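# Chapter 6: When Is a Shirt Folded?

Most robotics clubs pick a project because somebody saw a video of it. The video is nearly always two minutes long, the machine nearly always wins, and the club signs up for a year of work on the strength of it. Folding clothes is a favorite. You should be suspicious of it, and this chapter is meant to help.

We will follow one student project, Linum, from its first proposal to its last report. The students wanted a robot to learn laundry by copying people. They would do the chore themselves with hand-held grippers, record it, and train a program called Gisis on the recordings. The proposal promised 3,000 recorded tries before the end of November. It did not say what would count as a good one. Keep that in mind, as most of the trouble in this chapter grows out of it.

A T-shirt on a bare table is the usual starting point, and a poor test. It is flat and light, and it has one obvious shape. A puffer jacket has padding, snaps, sleeves that go where they like, and no clear front once it has been dropped on a bed. Where should two fingers take hold of it? Try to answer before you read on - and then try to write your answer as a rule that a stranger could follow. 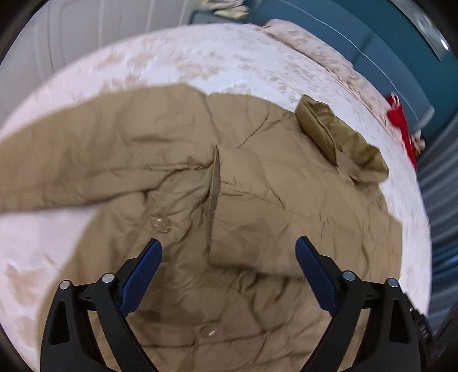 Wieser objects that a rule is the wrong thing to ask for, that the whole point of learning from recordings is that no one has to write one down, and that I am grading a new method by the standards of the old one.

It's a fair complaint, up to a point. The program may not need a written rule. The people judging it still do. When Linum turned in its report, it listed 1,303 recordings and called 132 of them failures. Two club members had done the sorting, and they had never agreed on what a failure was. One threw out any try where the cloth slipped. The other kept those if the garment ended up smaller than it began. So what does the figure of 132 tell us? Less than the report claimed, I think.

Long garments make the problem easier to see. Trousers have a plain first step, one leg over the other, and after that people part ways. Some fold in half, some in thirds, some roll. A program trained on all of these may well learn something in between that no person would do.
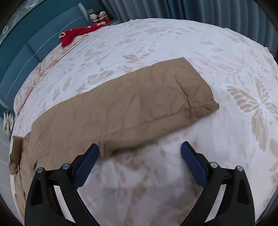 Svenja Kälin
Chapter author and club adviser

## 6.1 What the students meant by "done"

Start with the word itself. Before the first recording, the Linum students each wrote a one-line meaning for "folded" in the club notebook. Read these three and mark what could be checked with a ruler:

- "Flat, and no sleeve sticking out."
- "Would fit in the drawer."
- "Looks like my mother did it."

The third got the most votes. It is also the only one that can't be measured at all, and it stayed in use until the Lurkedis contest, where the judges asked for a number and the team had none - a bad moment to find that out.

Before section 6.2, write your own meaning for "folded" and trade it with a partner. Each of you then folds one garment by the other's wording, exactly as written. Keep the results for the exercise on scoring.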